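How a robot learns to tidy a kitchen

Picking up a chopstick is easy for you. You see it, you reach, you pinch, and you lift. You probably can't remember learning how to do it. A robot has to learn all of that, and it has to learn it from somebody.

One way is to write a list of instructions. Move forward. Open the fingers. Close the fingers. This works well in a factory, where every part sits in the same spot every time. Kitchens are different. One family keeps the spoons in a drawer, another keeps them in a basket, and someone always leaves the lid off something.

So researchers try another way, called learning by demonstration. A person does the job first, and the robot learns from a recording.

The Tomo project works like this. People hold a pair of grippers, one in each hand. A gripper is a kind of robot hand with two fingers that open and close. A camera on the gripper records what is in front of it. The person goes through an everyday chore using the grippers instead of their own fingers, and each recording is saved.

Why not just film a person's bare hands? A hand has four fingers and a thumb, and it bends in ways a simple gripper can't. If the person uses a gripper too, the robot gets to see movements it can copy.

The Tomo team collected 2104 recordings in 103 kitchens. Then a computer program looked for patterns — how far the fingers open before they reach a spoon, or how they tilt to get past the rim of a pot.

Next came the test. A robot called Zedton was put in a kitchen it had never seen and asked to put utensils away. It had 363 tries and got it right in 270 of them. Most of its mistakes were with thin things lying flat, which are hard to pinch.

The team tried one more thing. They trained Zedton again with the same number of recordings, but all from a single kitchen. It did well in that kitchen and badly everywhere else. Seeing lots of different places mattered a great deal.

Words to know
Gripper: the part of a robot that grabs things.
Demonstration: showing how something is done.
Data: information that is collected and saved, such as recordings.

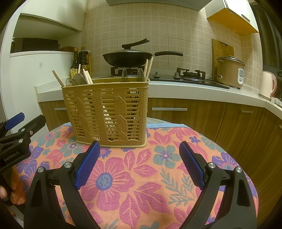 Why does a robot need to practise in more than one kitchen?

Every kitchen has its own colours, shapes and places for things. A robot that has learned from only one may get mixed up when it meets a different bench or a new kind of spoon.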